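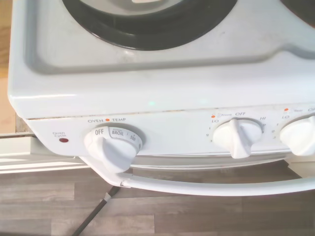
**Furska opens its kitchen to visitors, asks them not to expect dinner**

ETBERG, Thu 12 February. Furska, the shared workshop on the top floor of the old Etberg bottling hall, will hold two open evenings for its members' longest-running build: a small kitchen with a robot arm that is learning to work the stove. The project is called Kandach. It has so far cooked nothing, and the members would like that understood before anyone arrives hungry.

Kandach began in January of last year, when Britta Schmieder found herself with a used electric range and no room for it at home. Furska had room. It also had Bastian Hamann, who had wanted for some time to see whether an arm could turn a knob that was designed for a person in a hurry.

"Picking things up gets all the attention," said Hamann. "Then you ask it to grab a smooth round dial and turn it a little, and you lose a weekend."

The log kept by the group lists 231 attempts at the stove. Entries run from "good" to "please see me about the kettle."

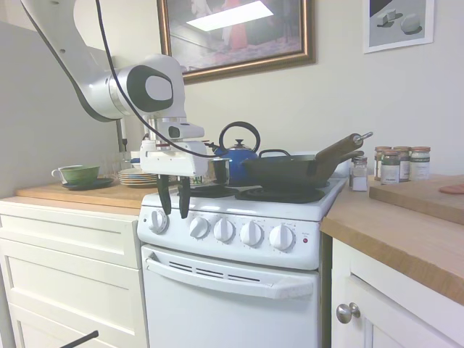 *The arm above the front left of the stove, with the blue kettle and the wok on the cooktop.*

The cookware was donated by members, who were asked for things they didn't mind having dropped. The furnishing of the room was left to Hildegard Kasten, on the grounds that she had opinions. She wanted plates on the counter, spices at the back and something on the walls.

"A bare bench tells you how well the arm does on a bare bench," said Kasten. "My kitchen has stuff in it. Also, I was going to be looking at this every Tuesday."

Work now centers on the control panel. The group moves the pots between sessions so that the arm can't get by on memory, and a session counts only if the knob ends up where it was meant to and everything else stays where it was. Evangelia Tsoukalas wrote the control software, which she named Zaki and has since called other things. She expects to move on to lifting the saucepan once the knobs are dull. 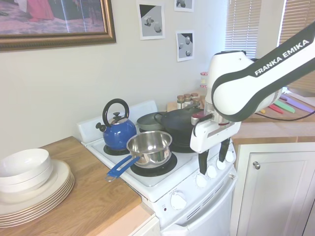

Visitors to the open evenings will be able to pick a knob and a setting for the arm to try. They may also rearrange the dishes, within reason. Edeltraud Fankhauser, who looks after safety at Furska, has the final say on what is within reason and holds the stop button.

Admission is free. The freight elevator is slow but working. Coffee will be made by hand, downstairs, on a different stove.

**About Furska**

Furska is a member-run workshop with benches for wood, metal and electronics, and one kitchen. New members are welcome after a tour and a short safety class.

**Press contact:** Britta Schmieder, Furska, Etberg. Please call after lunch.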